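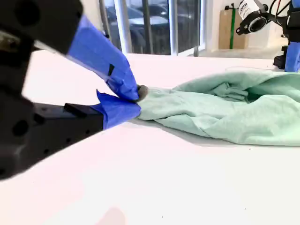
Pano verde-menta sobre a mesa branca, preso por uma ponta.

Notas do orador. Panos, dobras e gavetas: a rouparia de uma casa pequena
Setembro de 2025

Abertura (2 minutos, sem ler)

Boa tarde. Vou falar de panos. Panos de cozinha, de mãos, de limpeza, tudo o que se lava, se dobra e volta para a gaveta. Trabalho na rouparia da Drenberg, que trata dos têxteis de pequenas casas de hóspedes, e passo boa parte do dia com um pano à frente.

Perguntar à sala quem dobra em três e quem dobra em quatro. Esperar pelas mãos no ar. Não comentar o resultado, voltamos a isto no fim.

Ponto 1. O pano chega sempre amarrotado

Um pano que sai do cesto não tem frente nem lado. Tem vincos e camadas umas por cima das outras, e os cantos ficam lá dentro. A primeira tarefa é encontrar uma ponta. Enquanto não houver uma ponta na mão, não vale a pena alisar nada: alisa-se um lado e enruga-se o outro.

Voltar ao primeiro diapositivo. Mostrar como o tecido está estreito e franzido na ponta que está presa e como se abre para o lado em camadas soltas. A dobra alta ao fundo é o que dá trabalho. Quem puxa com força arrasta o pano inteiro pela mesa. Puxa-se devagar e baixo, quase rente ao tampo.

Dizer também que um pano macio engana. Parece fácil porque cede, mas cede para onde quer. Um guardanapo de linho passado a ferro aguenta a forma. Um pano felpudo não, e por isso na Skulum, onde fizemos a primeira formação, começámos pelos guardanapos e só na segunda manhã passámos aos turcos.

Ponto 2. A mesa

Mesa branca, lisa e sem nada em cima. Numa mesa clara vê-se bem a borda de um pano de cor, e com os panos brancos faz-se o contrário: pomos por baixo uma folha cinzenta. A altura da mesa conta mais do que o tamanho. Na casa Mulline trabalhávamos numa mesa de jantar e ao fim da manhã doíam as costas a toda a gente. Subimos a mesa com calços em fevereiro e ficou assim.

Se alguém perguntar por toalhas de banho: a mesa tem de levar o comprimento todo. Se não levar, dobra-se primeiro ao meio no ar, com os cantos presos, e só depois se pousa.

Ponto 3. Procurar a borda

Mudar de diapositivo. Dar tempo para olharem.

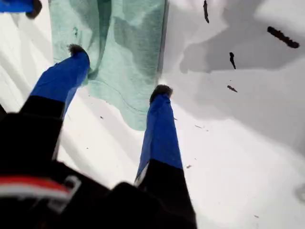
Mas então começa-se pela borda ou pelo canto? A pergunta é de uma participante da sessão anterior, que em casa sempre começou pelo meio, sacudindo o pano duas vezes e pousando-o de uma vez só. Disse que com panos pequenos lhe corre bem e que não vê razão para mudar.

Responder como respondi nesse dia. Com um pano pequeno e seco, sacudir resulta. Com uma pilha de panos, cansa os braços e levanta cotão. Eu começo pelo canto se o vir. Se não vir nenhum, sigo a borda com os dedos até chegar a um. A borda quase nunca está direita, faz ondas, e é preciso não a confundir com uma costura ou com um vinco do meio. Uma costura tem relevo e sente-se ao passar o dedo.

Se houver insistência, dizer que cada um faz como lhe der jeito em casa. Na rouparia temos uma regra única para as pilhas ficarem iguais.

Ponto 4. Dobrar e guardar

Sequência que usamos, dizer devagar:
Canto com canto, no lado comprido.
Passar a mão aberta do centro para fora.
Dobrar outra vez ao meio e depois em três.
Dobra virada para a frente da gaveta.

As pilhas são de 6 panos. Com mais do que isso, a de baixo fica marcada e a de cima cai quando se abre a gaveta. No armário Nikzad, que tem prateleiras baixas, duas pilhas lado a lado enchem a largura.

Números, só se perguntarem: a rouparia dobra 3000 peças por mês na época alta e 1000 no inverno. Os panos de cozinha são a maior parte. Não entrar em preços.

Ponto 5. O que não se guarda

Panos com a bainha solta vão para o cesto da costura. Panos com manchas que já levaram duas lavagens passam a panos de chão e levam um corte num canto, para não voltarem à cozinha por engano. Pano húmido não entra na gaveta, nem que seja só um bocadinho. Fica na corda até ao dia seguinte.

Fecho

Distribuir um pano por mesa e pedir que dobrem como fazem em casa. Depois, repetir com a sequência do ponto 4. Voltar à pergunta do início, três ou quatro, e deixar a sala discutir. Recolher os panos à saída e contar as pilhas antes de fechar a caixa.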